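Home | Questions | Bathroom and Plumbing | Ask | Sign in

Low-profile shower tray on a wood floor – how much fall on the waste pipe?

Asked by Guilan Zheng

I am replacing a bathtub with a low tray for my father. The joists run across the direction of the drain, so the waste pipe has to sit above them. From the tray outlet to the stack is 9 feet. If I use 1/4 inch per foot, the tray ends up too high to step over comfortably. Can the fall be reduced, or is a riser kit the only option?

2 answers

Ximeng Wei

Do not reduce the fall. For 2 inch pipe, 1/4 inch per foot is what most inspectors want to see, so you need 2 1/4 inches over that run plus the depth of the trap. Measure from the underside of the tray, not the rim. A shallow trap saves some height, but check that the water seal is still legal where you live.

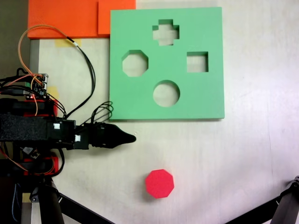
Green board with cross, octagon, square and circle cutouts.

If the total is still too high, look at a shower waste pump. I fitted a Plirnomlow unit in October. It cost 625 dollars without the wiring and allowed a tray nearly flush with the floor. It needs a GFCI-protected circuit and an access panel – plan both before tiling.

Judite Coelho

We just used the riser legs and put a half step in front. Works ok. Derley had the legs in stock. Add a grab bar.

Last updated: October

Contact us | Copyright Damlow Home Help | Back to top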